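Teaching a Robot by Hand: Your Questions

Updated Tue 12 February

I get a lot of email about teaching robot arms by demonstration, and most of it asks the same handful of things, so I've put my answers in one place. I run the demonstration bench at Birnari, which means I spend most of my working day moving an arm through small jobs so that a program can learn to do them later. If your question isn't covered, write to me and I'll add it when I get a chance.

What does "teaching by demonstration" mean?

You do the job with the robot's body and the computer records everything while you do it – joint angles, gripper opening, camera views, all of it. One run through the job is called an episode. Collect enough episodes and you can train a policy, the piece of software that looks at the cameras and decides how the arm should move next.

Do I need to know how to program?

To record, no. I've had people from accounting sit down and make perfectly good episodes after lunch. For the training side you'll want somebody who's comfortable with a command line, or a lot of patience and a weekend (I had the patience and it took me two weekends).

By hand or by remote control, which should I pick?

They're pretty different to use. By hand means you grab the arm itself and push it through the motion. It's lovely for feeling how stiff a joint is or how hard a peg goes into a hole, but your own arms and sleeves end up in the camera view, and the policy will happily learn to look for your sleeves.

Remote control means you stand off to the side and steer with something else. We use a small leader arm, a Zevine, and the big arm copies whatever it does. Your hands stay out of the pictures, and I find I'm less tired at the end of a session. The catch is that you lose the feel of things, so you squeeze too hard for the first day or two. Everybody does!

What's a good first task?

Colored blocks. I know, I know, everyone wants to fold shirts right away. But blocks don't roll off, they don't bend, and you can tell from across the room whether the job got done. Start with picking up one color and leaving the others alone, then move on to stacking once that works. 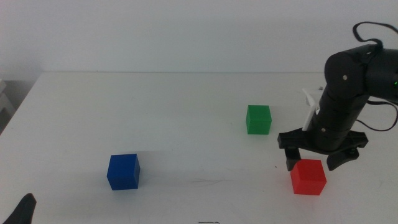

How many demonstrations do I need?

For a single pick and place with the objects in different spots each time, I plan on 500 episodes. Our stacking set went to 1,335 before I was happy with it, and a good part of that was me going back to fill in corners of the table I'd been neglecting. If you only ever put things in the same place you can get away with far fewer, but then the robot only knows that one place.

How long does a session last?

I stop after 2 hours, and that includes a break in the middle. Past that point I get sloppy, my paths get loopy and I start rushing the release. Tired episodes teach the robot to be tired, more or less.

What should I do when I fumble one?

Depends on the fumble. If you missed the grasp, backed off and got it the second time, keep it. Those recoveries are gold – the robot is going to miss too, and it needs to have seen what to do about it. If you knocked a block on the floor or stopped to answer the phone, throw the episode out. Our recorder, Nadar, has a discard key and I press it without much guilt.

Does it matter who does the demonstrating?

More than I expected. Malcolm Tindall and I recorded the same task last October, and his approach came straight down from above while mine swooped in from the side. The policy trained on both of us would hesitate right over the object, like it couldn't decide whose turn it was. Now we agree on an approach before we start and write it on the whiteboard.

Does the lighting have to be perfect?

It has to be varied, if you want the thing to work in the afternoon as well as the morning. I used to close the blinds and record under the same lamp every time, and the policy fell apart the first time somebody opened them. These days I mix it up on purpose.

My robot moves in little jerks when it plays back. What's wrong?

Check your pauses first. If you stop and think halfway through a demonstration, the robot learns to stop there too, and sometimes it never gets going again. Decide what you're going to do, then hit record. If your pauses look fine, compare the recording rate with the playback rate. Ours didn't match for a month and I blamed the gripper the whole time.

Can I share my episodes with another lab?

Sure, as long as their arm and camera setup are close to yours. We trade with the people at Ranell and always send the calibration file along with the episodes. Forget that file and you'll get an email from them by the next morning.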